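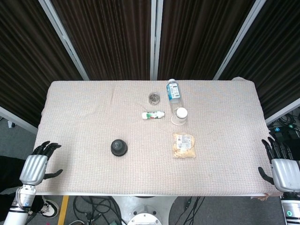
Looking after Laris: your questions

I keep our two-handed robot, Laris, running at the Skuvthorpe workshop, and the same questions keep landing in my inbox. I've put my answers in one place (please read them before ringing me!).

How long does start-up take?
Give it 11 minutes from cold. It wakes the arms first, then the hands, and it does a slow finger curl on each side. Keep your own fingers well back while that's going on.

Why do you put a cloth on the table?
Grip, mostly. Bottles and little pots skate about on a bare top, and a waffle weave holds them nicely. Pull it flat before each run, corners too, and wash it without softener.

Can I swap the objects?
Yes please! I like a mix: something clear, something squashy like a bag of snacks, something small and round. Start with 3 if you're new to it, and add more once the pick-ups look calm.

A finger has gone stiff. What now?
Stop, power down, and look for crumbs at the knuckles. A soft dry brush clears most of it. If it's still stiff, don't force it, just leave a note on the Skirndale sheet and I'll have the hand off that evening.

Do the cables need checking?
Every morning, before power. I run a hand along the lot and feel for nicks or anything pulled tight, especially near the base.

When is the next full service?
November. Wrists get regreased and all 18 hand screws get checked. Bookings close the month before.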